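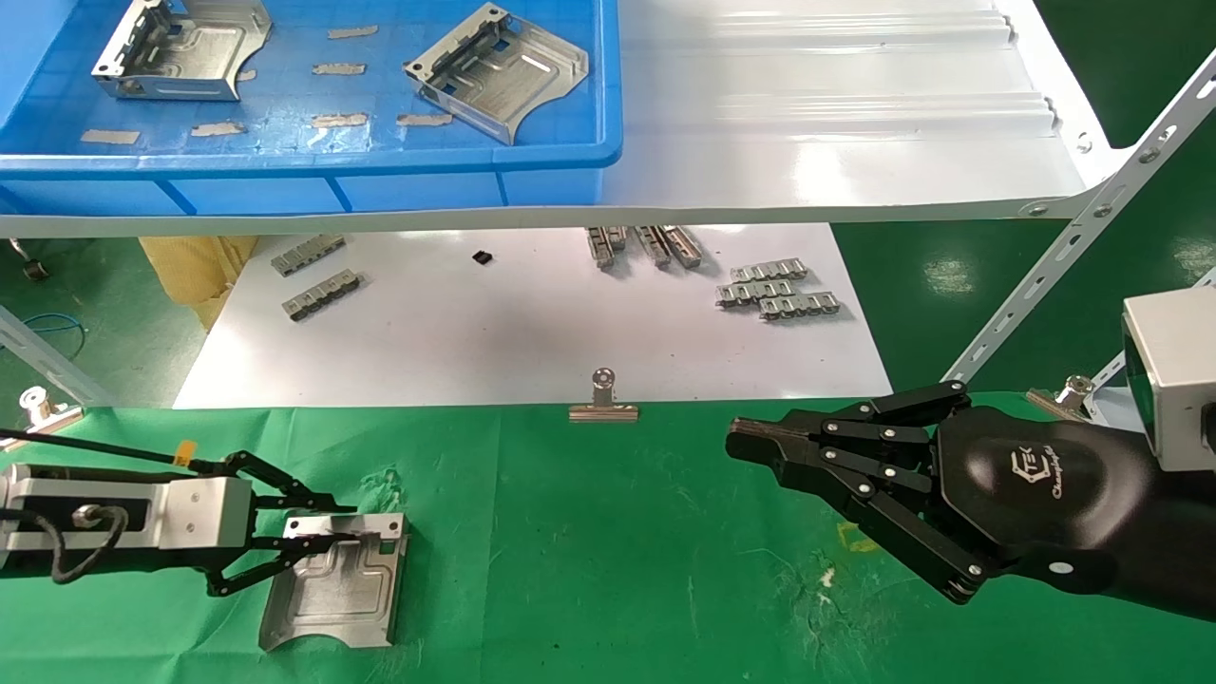

6. Setting Up the Station for Visitors

This section covers the two-arm bracket station when it is shown to guests at an open day or a customer visit. It assumes that the arms have been installed and homed as described in Section 3, and that the operator has finished the basic training. For normal use without visitors, go to Section 5.

Allow 15 minutes for the steps in 6.2 if the station is already powered. A cold start takes longer.

6.1 What You Need

Brackets and rails from the Kunwood parts kit
Blue storage bin
Green work cloth
White sheet for the lower tier
Clamps for the cloth and a binder clip for the sheet
Trorasico controller key
Floor tape and two stanchions

Note: Use only parts from the kit. The demonstration program holds grip settings for these parts and no others. Parts brought by visitors can be looked at and talked about, but they stay off the cloth.

6.2 Preparing the Table

1. Turn the controller key to HOLD and take it out. Keep it with you until step 9.

2. Lay the green cloth over the work surface and pull it toward the front edge. Small creases are fine. A fold high enough to catch a fingertip must be smoothed out.

3. Clamp the cloth at the rear corners. Tighten each knob by hand only.

4. Spread the white sheet on the lower tier and fix the front edge with the binder clip.

5. Set the blue bin on the upper shelf with its long side parallel to the shelf beam. Push down on the rim. If the bin rocks, move it until it sits flat on the ridges.

6. Place the brackets in the bin so that they do not touch each other. The formed edges hook together easily, and an arm will lift both.

7. Put the slotted rails and strips on the white sheet.

8. Check the cables at each wrist. Every loop must be able to move with the arm without catching on a shelf post.

9. Insert the key, turn it to SLOW, and run program 128 once with no guests in the area. Watch the full cycle from the operator's side.

CAUTION: Sheet-metal edges are sharp. Wear cut-resistant gloves when loading the bin or moving parts by hand.

CAUTION: Do not reach under the shelf while the key is in any position except HOLD. The lower tier is inside the reach of both arms.

6.3 Placing the Visitor Line

1. Measure 1,513 mm from the front edge of the table and tape a line on the floor.

2. Put a stanchion at each end of the line.

3. Stand at the line and confirm that you can see the bin, the cloth, and both grippers. Move the stanchions sideways if a post blocks the view. Do not move them closer.

4. Roll any chairs out of the walkway before guests come in.

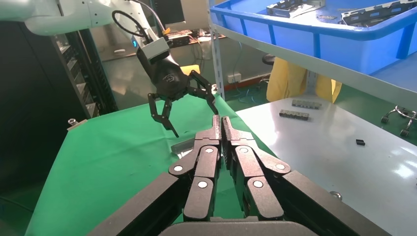 Figure 6-2. Both grippers at the cloth, with the bin on the shelf behind.

6.4 Running the Demonstration

1. Tell the group what the arms will handle and point out the nearest stop button.

2. Press START. The first arm goes to its ready position and waits for a second press.

3. Press START again. The arm picks up a bracket and holds it still for inspection.

4. Press NEXT to bring in the second arm. Both arms run at reduced speed in this program, and the speed setting cannot be raised from the panel.

5. When the cycle ends, wait for the READY message before answering questions at the table.

6. Turn the key to HOLD between groups.

If a part is dropped on the cloth, press PAUSE, turn the key to HOLD, and put the part back by hand. If it falls to the floor, leave it until the group has gone.

Message 487 on the panel means that the gripper closed without sensing a part. Check the position of the bracket and press RETRY. After a second 487 in the same cycle, end the demonstration and follow the finger alignment check in Section 8.

Note: Guests often ask to hold a bracket. Keep a deburred sample at the visitor line for this. Do not hand out brackets from the bin.

6.5 After the Visit

1. Send both arms to PARK.

2. Turn the key to HOLD and return it to the Gistis key cabinet.

3. Put all parts back in the kit and compare them with the packing sheet in the lid.

4. Look over the fingertips. Wear on the gripping faces is normal. Report chips or a bent link.

5. Write the number of cycles and any messages in the station log.

For visits held in the Lozano building, book the floor space through Isauro Ocampo before sending invitations. The booking form also asks for group size and whether any guests need a seat at the line.

Section revised 05/04/2019. Replaces the loose sheet "Open Day Setup" kept at the operator panel.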